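Emura shape blocks and the Stetham striped board: four months in

Reviewed by Mareike Wendt
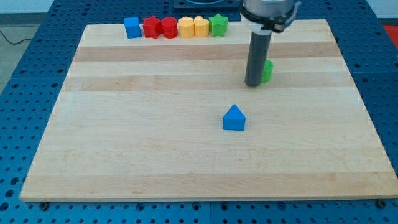
What you get

The Emura blocks are small plastic shapes meant for sorting, stacking and lining up. They come in a drawstring bag with a folded card of activity ideas, which we read once and put in a drawer. The colours are plain red, blue, yellow and green. There are cubes, cylinders, stars, hearts and a rounded one that my nephew calls the bun. The finish is matte all over, and the blocks are close enough in height that a row of them looks level from the side.

The board is a separate purchase. Stetham sells it as a chopping and serving board, and I bought it with that in mind before it got taken over for the blocks. It is light wood with pale stripes running the long way, a few of them a bit darker than the rest. I paid 54 dollars for the board and 40 for the blocks, both from Nowicki in Flindside, and I had to wait a fortnight for the blocks to come into stock.

The blocks in use

I look after my nephew two afternoons a week and my neighbour's daughter on Mondays, so these have had a fair run. The kids are three and five. The younger one mostly lines things up by colour. The older one has moved on to making patterns and then getting cross when someone bumps the table.

The size is good for small hands. A three-year-old can pick one up with finger and thumb and put it down where she wants it. They are too big to go up a nose, although the packaging gives the usual age warning and I would stick to it if you have a baby in the house who puts everything in their mouth.

Standing up, the cube and the cylinder are very steady. The stars are better than I expected, as they have a flat base and don't tip unless they are knocked. The heart is fine too. The rounded yellow one stands well enough on its flat end, but if it goes over on its side it rolls, and ours has been under the fridge more than once.

Stacking is where I would mark them down a little. Two cubes will stack without trouble. A star on a cylinder works if you take care. Anything on top of the heart is hit and miss, and the matte surface doesn't grip as much as you might think from the feel of it. If you want something mainly for building towers, buy ordinary wooden cubes and save yourself the money.

For sorting they are very good. The same shape turns up in more than one colour, so a child can put the red star with the red cylinder, or put it with the green star, and both are right. We have had some long discussions over that. Plenty of cheaper sets make each shape in a single colour only, and once the child has learned that green means star there isn't much left to do with them.

The colours

I have had no trouble telling any of the four colours apart, even under the yellowish bulb in our back room. The blue and the green are well separated. On pale wood the yellow shows up less than the others, but the edges cast enough of a shadow that it isn't a problem. On a white tray it was harder to see than I would like.

There is no print or sticker on ours, so nothing to peel off. After four months the colours look the same to me as they did out of the bag.

Using the board as a play surface

I started putting the board under the blocks to keep them off a table with holes in it, and I have kept doing it. It gives the kids a flat area with an edge, and they seem to understand that the blocks live on the board. The stripes turned out handy as well. You can ask a child to put the stars along the dark stripe, or to make a row beside it, and they have a line to follow.

It is heavy enough not to slide when leaned on. It is also heavy enough that I don't let the three-year-old carry it.

The surface marks more easily than I would expect at that price. Ours has faint scratches and small marks across it. You notice them when the light comes in low and hardly at all otherwise. A light rub with fine sandpaper and some board oil would probably sort out most of it, and I haven't got around to trying. If you are fussy about how a board looks on the bench when company comes, keep one for good and use another for play.

Cleaning

The blocks go in a sink of warm soapy water and then onto a tea towel. The inner corners of the stars hold a bit of grime if there has been jam involved, and an old toothbrush gets it out. I put one cube through the dishwasher on the top rack to see what would happen and it came out fine, but the card says hand wash and I have gone back to that.

The board gets a damp cloth and is stood on its edge to dry. No dishwasher for that one at all.

Storage

The bag is the weak point of the set. The cord frayed within a month and the opening is too narrow for a child to pack away without help. We use an old ice cream tub with a lid and it does the job better.

Value

Nowicki also has a larger Emura set at 82 dollars. Szymon Krajewska from our playgroup bought that one and brought it along in October so we could compare. The blocks are the same, there are just more of each. With two or three kids at once I can see the point of it. For one child at home the smaller set is plenty, and I haven't felt short of anything except perhaps a second heart, which both kids want at the same time.

Ratings

Blocks for sorting and patterns: 5 out of 5
Blocks for stacking: 3 out of 5
Bag: 1 out of 5
Board as a play surface: 4 out of 5
Board for keeping its looks: 3 out of 5

I would buy the blocks again. With the board I would wait for a sale, as Stetham stock gets marked down fairly often at the Flindside shop and the price is steep for something that ends up covered in stars and bits of toast.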